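Wivum: a word list for craft and hobby spellings

Version 2, last touched in July. Wivum holds 3000 entries gathered from the newsletters of the Prelimton evening classes, whose tutors agree on very little and spell it with confidence. Each line gives a headword, its variants and the issue it came from.
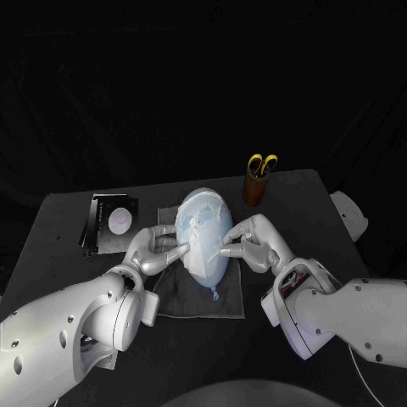 Variants are kept as printed, hyphens and all. Merging them would have been tidier and would have thrown out the only interesting part. Papier-mâché, the white strips going over the light blue balloon, has 70 spellings here, and the accents wander freely. "Paper mashy" stays in.

Known faults: the Hagedorn issues were typed up twice, so expect repeats. Macramé is worse than it looks.

Licence: do as you like, but leave the spelling alone.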